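New preprint from our group, short thread. It's on picking fruit by spoken or typed request when all the robot has is a wrist camera. The method is called Nineo. Deisy Agudelo and I did the work, with a lot of help from Leilani Kasprzak on the data side.

The problem: a policy trained on demos learns to go for whatever is closest to the fingers. Ask for the yellow one, it drives at the green one. The instruction gets ignored because in most demo sets the nearest thing is also the right thing.

Our fix is small. We take each demo and relabel it with the object that was NOT picked, then train the policy to score that pair low. No new robot time needed. Same network, one extra loss term.

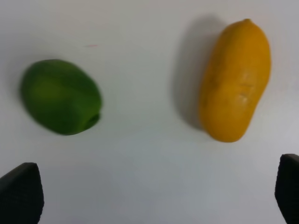

We kept the test setup plain on purpose. White table, 2 fruits, one request per trial. If a policy can't follow language there, a cluttered bin won't tell you much about why.

Training set was 1,000 demos. We ran 64 trials per method and swapped which fruit was nearer so that "grab the close one" could only score at chance.

The baseline landed very near chance. Nineo picked the requested fruit in most trials, and the misses were mainly slips during the lift, after it had already gone to the correct fruit. Full table is in the paper, with every trial listed.

What didn't work: color jitter. We had it on from an older project (Tikum) and left it on out of habit. It blurs the line between ripe and unripe, and the policy got worse at both. Turn it off if color is in your prompts.

Limits: one gripper, one table, and only 4 kinds of fruit in training. Requests like "the riper one" are still shaky. We haven't tried stacked or touching fruit.

Code goes up in August once Deisy finishes cleaning the data loader. If you want the trial logs before then, send me a message.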